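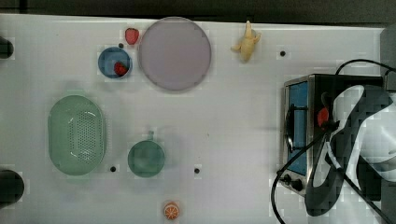

Mesa de pruebas, vista cenital: el hornito a la derecha y la pinza encima.

La pinza se para con fallo de fuerza sobre el hornito

tulach34
Hola a todos. Tengo un brazo con pinza Vornby montado junto a una mesa con comida de juguete, y el programa lo llevo con Heydari. Desde el 26 de agosto, cuando el brazo trabaja por encima del horno, salta el error 143 (exceso de fuerza) y se queda bloqueado. Con el plato, el cuenco o el colador no falla nunca. He recalibrado la cámara y sigue igual. El horno está desenchufado. ¿Puede ser la pinza?

Flanolano
A mí me suena a cables. Si el del horno y los del brazo andan por la misma zona, basta un roce para que el sensor lea una carga que no existe. Sujeta el del horno a la mesa y deja holgura en los del brazo. 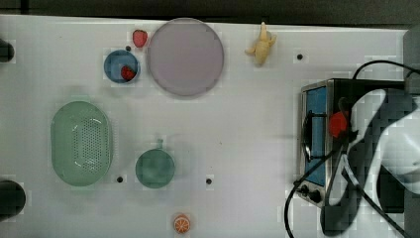

Mira también la altura de seguridad. La que viene por defecto es de 4 cm y se mide desde la mesa, no desde el techo del horno. Yo la subí a 34 cm y dejé de tener paradas. Y no rearmes con la mano metida entre la pinza y el horno —pulsa antes la seta de emergencia—, que al rearmar el brazo puede dar un tirón.

mecanica_16
Cambia la pinza, la mía dio guerra desde abril.

tulach34
Gracias. Era la altura, la tenía sin tocar. Con 34 cm llevo 16 ciclos seguidos sin error. El cable del horno lo he sujetado de todas formas. Me queda una duda: después de rearmar, la pinza tarda un poco en cerrar la primera vez. Si alguien sabe en qué parámetro se cambia eso, que lo ponga por aquí.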